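Filed under: Grumbles, Money

I've read another article promising that skipping coffees will fix my finances. Serpil sent it, bless her. The author reckons she saved $3464 in a year, which I'd believe more readily if she weren't selling a $200 budgeting course at the bottom of the page.

I tried it through June. I saved $17 and had a headache every Wednesday. My rent went up in the same month, and no flat white did that. 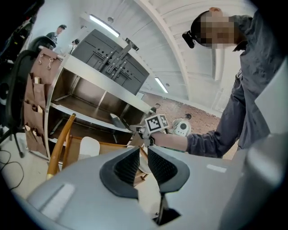
Dark grey jacket, head down.

Tülin says I should try meal planning next. We'll see.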